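Ad library notebook, Tuesday's page
March 17, 2026

Back on the primary ads after a week away, and I'd forgotten how much of this job is squinting at disclaimers. The truck ads are the worst for it. They go past at thirty miles an hour with the "paid for by" line down by the wheel arch, so all we have is whatever a kind resident managed to snap from the pavement, and I spent most of the morning trying to decide whether a smudge said Tellow or Fellow. It was Tellow, I'm fairly sure, as the same typeface turns up on their mailers from December — the ones with the big red question mark.

So, where we've got to. The batch for this round is 60 items, mixed post, digital and text messages. I've coded 54 of them for tone (attack, contrast, promote) and for issue, and the other six I've put in the awkward folder. Two of those are text messages that name no candidate at all and only ask how you feel about bail, which I think is an attack ad wearing its Sunday clothes, but our codebook says a candidate must be named or shown and I don't want to bend it on my own say-so.

The Fidetti mailers are a different sort of nuisance. The front is all sunny promises about buses and library hours, and then you turn it over and the back goes for the opponent hammer and tongs. I've been coding front and back as one item. Looking again after lunch I'm less happy with that, and I've gone back and pencilled both codes in the margin of the sheet, so we can split them later without having to dig the box out again.

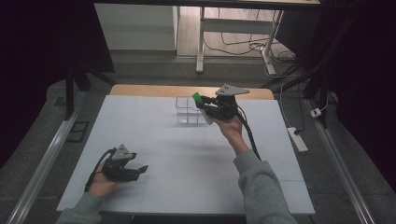
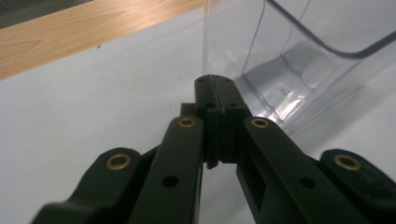
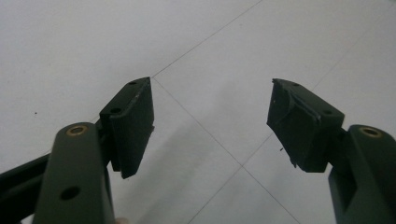 Hubáček read through the mailers after me and would rather we left them whole: "A voter picks up one piece of card. If you split it you'll have twice as many ads as anybody ever got through the door, and the contrast category is there for just this." Fair enough, and it does save me redoing the totals. My only worry is that contrast becomes a drawer we shove everything into. I'll try both ways on the Fidetti set alone and see how far the shares move before we argue any more about it.

Agreement check: I pulled 20 items for second coding. We matched nicely on issue, a good deal less nicely on tone, and nearly all the trouble was with ads that quote a newspaper headline and leave it at that. Is a nasty headline an attack if the sponsor adds nothing of its own? I said yes every time and the second sheet says no most of the time, so the codebook needs a proper line on it. I've drafted one and stuck it inside the cover for people to scribble on.

The Fumus export fell over again on the accented letters, by the way. Saving as plain text first gets round it, but check the sponsor column afterwards, as it drops the last word if there's a comma in the name.

Still to do: the two bail texts, a clearer photo of the second truck if anyone has one, and the postage dates for the late mailers, which I had on a yellow sticky note and have now put somewhere safe.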